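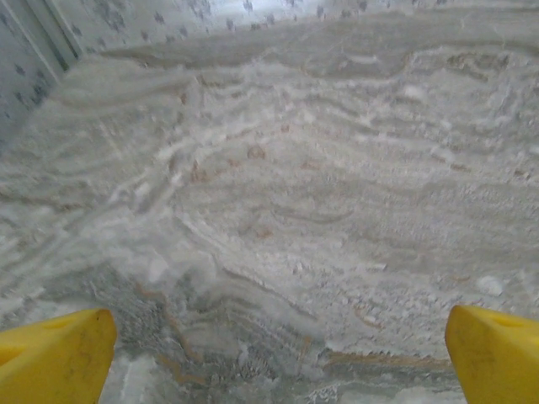
To: surfaces-and-linings list
Subject: Re: Patterned lining against a veined top — joints, order of work, cleaning

Replying to the whole list, as two people have written to me off-list with much the same points. The earlier message is quoted in part.

On 3/31/21 a list member wrote:

> I am lining a three-sided bay that sits on a bench. The top will have a
> marble pattern with grey and beige in it, and the walls will be papered
> with a small repeat, pale ground. I have Trelimier paper for the walls
> and a length of Wiltalach film for the top.
>
> 1. Do I paper the walls first or lay the top first?
> 2. Should the paper run down behind the top or stop on it?
> 3. My last attempt had a visible line in each back corner where the
> pattern did not meet. Is there a way round this?
> 4. The veining runs in one direction. Does it matter which?
>
> The top is 1,000 mm deep and the film comes 2,000 mm long, so I can
> lay it either way round without a join.

Taking these in order.

**1. Order of work**

Walls first, provided the wall panels can come off or the top can be slid out. Paste runs. It is easy to wipe from bare board and tedious to remove from a printed surface, where it dries as a dull patch that shows only at a low angle. If the top is already fixed, cover it with lining paper taped well clear of the wall line, and change the lining paper between walls.

Leave the papered panels flat until the edges are hard. I had one panel lift along the bottom after I stood it up too early, and the lifted edge never went back properly.

**2. The bottom edge**

Run the paper below the level of the top. I allow 20 mm. The top then butts against papered board and the cut edge of the paper is out of sight. Stopping the paper on the surface means cutting a dead straight line along the full width, and any wander will show against the top.

Leave a gap of 2 mm between the top and each wall if the top may need to come out again. A tight fit scuffs the paper the first time the top is lifted. Do not fill the gap with sealant on a bench piece. It picks up dirt and has to be cut out before anything can be moved.

If the top has a soft edge (film wrapped over board and folded under), the joint will look slightly rounded. I don't regard this as a fault. Those who want a sharp line should trim the film flush and seal the cut with a thin coat of whatever the film maker recommends.

**3. Corners**

A small repeat is forgiving in the field and less so in a corner. There are several ways of dealing with it:

- Wrap the paper round the corner in one piece. The pattern is continuous but the panels can no longer be separated without cutting.
- Paper each panel on its own and match at eye height. Any drift is then shared between top and bottom.
- Cover the joint with a metal corner strip. The match no longer has to be exact, as the eye takes each wall separately.

I use the last of these for anything that will be dismantled. Plain aluminium section is enough. Wait until both panels are dry before fixing it, and don't use it to hold down a loose paper edge.

Check all the lengths against each other under the same light before pasting. Two lengths of the same paper can differ by a shade when they come from different batches, and the difference is at its most obvious where two walls meet at an angle. The angle alone will make one wall look darker, so hold the offcuts side by side on the flat before blaming the printer.

**4. Direction of the veining**

It matters for appearance only. Bands running left to right make a shallow top look wider. Bands running front to back draw attention to the rear joint, so that joint has to be neater. I would run them left to right on a top of your size.

There is one practical point. A printed stone pattern has its own repeat, and on some films it comes round sooner than expected. Unroll the whole length on the floor and look for the same rust or tan mark appearing again. If you have length to spare, slide the film along until the most recognisable mark falls outside the cut.

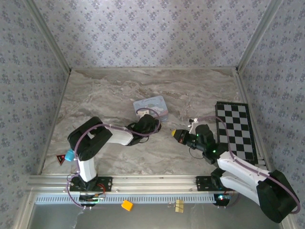

Will small objects be hard to see on a marbled top?

Pale grey or white objects will be, particularly flat ones. Strong colours and anything with a clear printed edge stand out well enough. If you often put down small white parts, keep them in a shallow dark tray, or choose a film with less contrast in the pattern. A busy wall makes little difference to this when you are looking down at the top.

**Cleaning**

Nobody asked about this on the list, but both off-list messages did.

For the top: a damp cloth, a drop of washing-up liquid, then a dry cloth. Work along the bands. Smears left across them catch the light more, at least on the films I have used. No scouring powder. Rubber feet left standing for a long time can mark some films permanently, so test with an offcut and a heavy object before trusting it.

For the walls: a dry brush only, unless the paper is sold as washable. Tagle paste stays soluble after it dries, so a wet cloth near a seam can reopen it. If a seam does lift, put a little fresh paste on a fine brush, press, and wipe away from the seam.

**Offcuts**

Keep the offcuts of both materials, flat, with the batch label. A patch in the wall paper can be hidden if it is torn to shape with a feathered edge and lined up with the pattern. A patch in the film can't be hidden, but it can be cut along a vein, where it shows least.

I have not used the Flustgate film mentioned in one of the off-list messages and can't say how it behaves round an edge. If anyone has wrapped it over square-cut board without the fold turning white, please post the method, including whether you warmed it first.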